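Marinescu Assessment Group
Minutes, Functional Evaluation Working Group
Monday, 1:00 p.m., Fudden office, large meeting room

Present: chair, clinical lead, two evaluating psychologists, occupational therapy liaison, records coordinator, minute taker.
Apologies: billing representative.

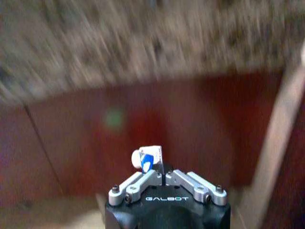
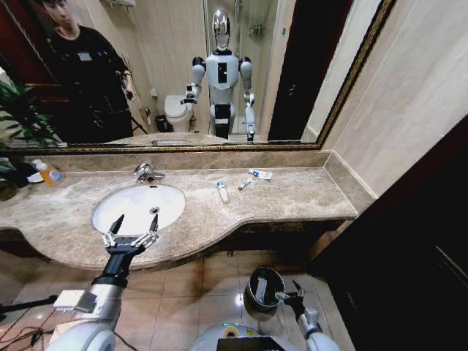

1. Minutes of the previous meeting

Accepted with one correction. Item 4 should read "symptom validity measures" in place of "symptom measures." The records coordinator will replace the copy on the shared drive.

2. Matters arising

The revised consent form is in use at both offices. The Trilard office reported that examinees still ask whether the evaluator will treat them afterward. The form covers this in the second paragraph, but the wording is dense. The clinical lead will shorten it and circulate a new version before the next meeting.

The request for a second locked cabinet at Trilard remains open with facilities.

3. Daily living section of the disability evaluation

The group reviewed the draft of the daily living section. The present version relies on self-report alone. The examinee is asked whether he or she can bathe, dress, prepare a meal, manage medication and handle money, and the answers go into the report largely unchanged.

One evaluator noted that "can" and "does" are recorded in the same column. An examinee with major depression may be able to prepare a meal and seldom do so. A referral source reading the report has no means of telling the two apart. It was agreed to split the column.

The occupational therapy liaison asked that frequency be recorded in days per week, with prompting by another person noted separately. Agreed.

There was a longer discussion about collateral interviews. The draft calls for one in every case. Two members felt this was impractical for examinees who live alone or are in dispute with family. Settled wording: a collateral interview is to be sought in every case, and where none is obtained the report must state what was attempted — a bare "not available" will be returned to the evaluator.

4. Fakent scoring software

The trial license for Fakent ends in November. The records coordinator reported 1,860 protocols entered to date. Hand rescoring of a sample found 13 with errors, all traced to items left blank by the examinee and read by the software as "false." The vendor has been told. Until a fix is supplied, any protocol with three or more blanks is to be scored by hand.

The chair asked whether the narrative output was being pasted into reports. Both evaluators said no. The group restated that interpretive text from the software does not go into a report in any form. Score tables may be attached as an appendix.

5. Report turnaround

The target is 20 working days from the date of examination. Fudden is meeting it. Trilard is not, mainly on cases where prior treatment records arrive late. The clinical lead proposed that the clock start on receipt of records. The chair did not support this, as referral sources count from the examination. No change to the target. Trilard will send a standard delay notice on the tenth working day if records are still outstanding.

6. Other business

Test kits: the block set at Fudden is missing a piece and should not be used. A replacement is on order.

Parking at Trilard: examinees with mobility limits are to be given the rear entrance code in the appointment letter.

7. Actions

Records coordinator — correct previous minutes; follow up with Fakent on blank items.
Clinical lead — shorten consent form; issue revised daily living section with split column.
OT liaison — supply wording for the frequency and prompting fields.
Trilard office — draft the delay notice; amend the appointment letter.

Meeting closed at 2:40 p.m. Next meeting to be held at Trilard, date to be confirmed by email.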